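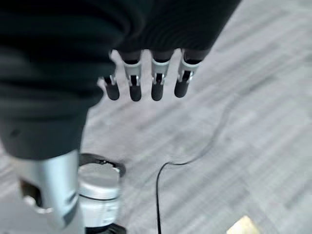 Vol. 15, No. 2, p. 151

4. Covers, cables and the working floor

4.1 Scope of the section

The preceding section dealt with the limits set in software. The present one turns to the physical measures which the Troston code of practice asks of any laboratory that runs a multi-fingered hand on an arm outside a fenced cell. These measures are plain and cheap, and they are often left out of published methods. We give them in full so that other groups may adopt or criticise them. Where the code uses "shall", the measure was a condition of work at both sites, Windemik and Demness. Where it uses "should", the site lead could depart from it, provided that the departure was written in the log.

4.2 Fabric covers

A soft cover shall be fitted over the arm before the drives are switched on. The cover has two purposes: to keep hair, sleeves and loose cords away from the joints, and to soften a light touch between the arm and a person standing near it. It is not a protective stop and shall not be counted as one in the risk assessment. Figure 1 shows a dark grey cover in use. The fabric lies in loose folds over the arm, and the four fingers visible below its lower edge are free of it at the middle joints and at the tips.

Figure 1. Robotic hand below a fabric arm cover, seen from above during work on a carpeted floor. A thin black cable lies on the carpet.

The position of the lower edge was the point on which the two sites differed most. A cover that ends too high leaves the wrist open. One that hangs too low can be drawn into the finger joints when the hand closes. The code therefore asks that the hand be opened and closed through its full range, at reduced speed, each time a cover is fitted or moved. The operator shall watch the hem throughout this check and shall stop the hand if cloth enters any joint. Covers should be inspected for pulled threads at the start of each session and replaced after 300 hours of use. This last figure comes from our own experience with knitted fabric and should not be carried over to other materials without a trial.

Fingertips are treated separately. Rubbery tips wear unevenly, and a worn tip changes the force at which an object begins to slip. Tips shall be checked by eye and by touch with the drives off. A tip that is split or loose shall be changed before work goes on, and the grip force limits described in Section 3 shall then be confirmed again.

4.3 Cables at floor level

Cables were the most frequent subject of notes in the log at Demness. The first edition of the code said only that cables should be "tidy", and operators read this word in different ways. The current edition, issued on 2022-08-12, is more exact. Before each session the operator shall trace every cable on the floor from one end to the other and record whether it is live, whether it belongs to the robot, and whether it crosses a walking route. A cable that crosses a walking route shall be moved or covered – tape alone is not accepted on carpet, where it lifts at the edges.

Thin black cables on a pale floor are easy to see from standing height, but less so in pictures taken from the wrist, where movement blurs both the cable and the pattern of the carpet. The upper part of the cable in Figure 1 is an instance of this. For that reason, wrist pictures shall not be used as the only record of a floor check. The person making the check shall walk the area.

4.4 Floor covering and stands

The code does not forbid carpet. It does ask that any free-standing base, pedestal or stand within reach of the arm be tested for rocking on the floor where it will be used, and not on a hard floor elsewhere. The Robles checklist, from which our own was adapted, allows a small amount of movement at the top of a stand. We removed this allowance after the trials in June, when operators could not agree on what they had felt. A stand that can be rocked by hand shall be fixed or taken away.

4.5 Records

Each check is entered on a single sheet, signed before the drives are switched on. Completing the sheet took roughly 15 minutes at Windemik, and longer at Demness, where the cable runs are more complex. Both sites keep the sheets with the session data – a reader of the data can then see which cover was fitted and what was on the floor. Sheets with missing entries are kept as they stand and are not filled in later. The treatment of such sheets in the analysis is set out in Section 5.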